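Bretwood bench notebook
February 13, 2020

Bottles and the little shelf

I have been meaning to write up the bottle business properly for a while, and today is as good a day as any, with the kettle on and the heating finally doing something. Those of you who share the table will know most of this already, but I keep losing my own notes on scraps of paper and then asking everybody the same questions over again.

The box from Bellska came before lunch. I had ordered the mixed colors on purpose, although the plain ones were cheaper, and I am glad I did, as it is so much easier to say "the pink one by the end" than to hold a bottle up to the light and squint at a sticker. The order number is 1838, in case we ever want the same mix again. The packing slip is tucked in the back pocket of this book, behind the Briggs receipt. Please don't tidy it away!

I started with the wooden tray because I wanted to see how the bottles stood on something flat before they went anywhere higher. It is a nice plain board, paler than the tabletop, and I put it lengthwise with one end toward the back edge so there is some table left on either side of it. I'd had half an idea of keeping the rows tight together, but when I tried that my knuckles kept knocking the neighbor over, and once one goes they all want to go. A loose pair of columns is friendlier.
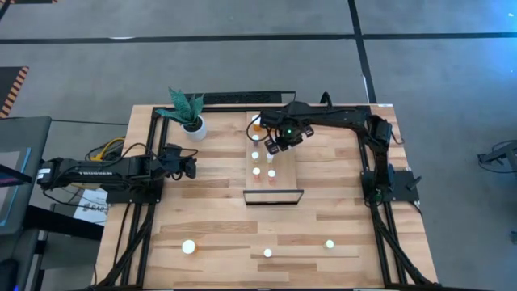 Small bottles on the wooden tray, with the orange-tinted one at the back.

The spacing I ended up liking is 25 mm between bottles, measured with the steel rule and then promptly ignored by eye. I thought about drilling shallow seats in the board so they couldn't wander, and I still might do it on a spare piece, but I would rather leave this tray alone for now. It is useful for other things, and once you put holes in a board it is only ever good for the job you drilled it for. If anybody wants a version with seats, leave me a note here and say which size of bottle you had in mind.

A word about caps. The ones in this batch are stiffer than the last lot we had from Vostitz, and I spent around 20 minutes going through them at the sink bench, opening and closing each one to ease the threads. It helped a little. My thumb is complaining as I write this. I also tried wiping the threads with a dry cloth first, and as far as I could tell it made no difference at all, so I wouldn't bother.

Then on to the shelf, which I have grown rather fond of. It is the black metal one made from thin rectangular tubing, open all the way round, with the dark board across it partway up and a bolt near each end. I like that you can see straight through it to whatever is behind. What I don't like is that there is no lip, so anything set too near the front makes me nervous, and I would like to try a strip of something low along the edge before June, when we have the visitors and everyone will be leaning over the table at once.
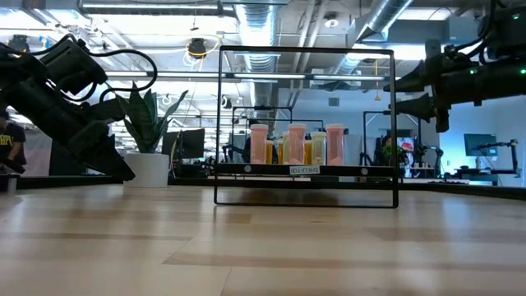 My rule for loading it, which I offer without insisting, is tall ones in front and spread well apart, then the yellow and amber ones slightly behind, in the gaps. I know it sounds backward. At school we were always lined up with the short ones in front. But the pink bottles are the ones I want to reach for most often, and with the gaps left open you can still pick out the colors at the back without moving anything. I did try the other way round, and I kept having to reach over the short ones with my sleeve dragging, so I changed it back and felt better about the whole thing.

The SHELF-00 label is staying where it is, on the front edge of the board. I had toyed with calling the shelf something more cheerful, but the zero is already written in the parts list and I don't fancy going through the pages again. If we build a second one it can be 01 and we will carry on from there. The drawing for the uprights is on page 14 of the old blue binder, with my corrections in pencil - please use the pencil figures and ignore the ink.

Still to do:
Ask Bellska whether the short amber ones come with looser caps.
Find the offcut of thin strip for a lip, possibly under the sink bench.
Put felt on the underside of the tray, it scrapes when you slide it.
Return the good steel rule to its hook (me, sorry).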